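Oct 14, 2024

Tea gone cold beside me again, but I wanted to get this down before bed or I'll lose the thread of it. I spent most of the day in the lab pretending to be an accountant. The equipment plan for next year has to go to Pratgate soon, and I've been putting it off since September, partly because I like working with the robot so much more than I like pricing it. 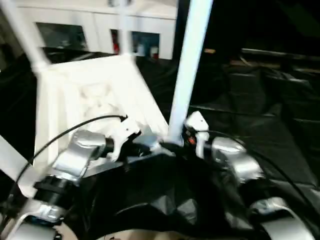
The covers come first on my list, dull as they are. The arms themselves I have no complaint about, but I keep coming back to everything we drape and clip onto them. There's the black cloth bunched up between the two silver shoulders, and the thin black cables running off to either side of it, and I'd love to put in for a proper fitted cover and some decent cable guides. Kanby quoted me 206 dollars for the cover, which seemed like a lot for fabric until I thought about how long I'd spend sewing one (badly!).

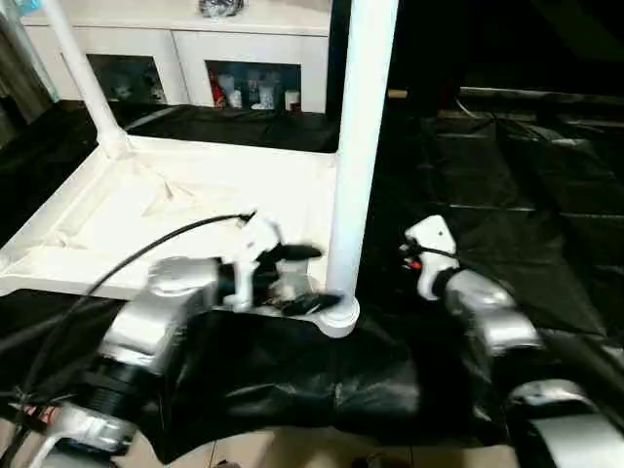
Then there are the grippers, which is where the real money goes. I'd like 2 spare sets on the shelf before spring, and I'd like them from Cifuentes, who answer the phone and are always so kind about my rambling questions. Vondthorpe would be cheaper, but they want a minimum order and I just can't see us using that many. I went back and forth on it all through lunch and wrote the same sum on three different napkins. I think I've settled on Cifuentes, though I may feel differently in the morning.

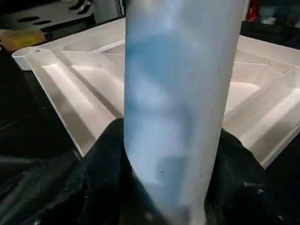 The whole pot is 3000 dollars, and it has to stretch to wrist camera spares too, plus shipping, which I forgot last year and felt silly about for weeks. If I leave out the second toolbox (sob) there's enough for 4 spare cameras and a little cushion besides. I do want that toolbox. Maybe I'll put it on a wish list at the bottom and see if anyone at Pratgate is feeling generous.

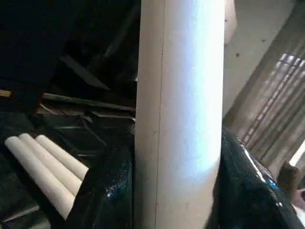 Pale tube, black plastic on both sides of it.

Tomorrow I need to call Kanby back about delivery, and find out whether their quote includes tax. Off to bed now, and I'm leaving the napkins on the kitchen table so I don't forget them.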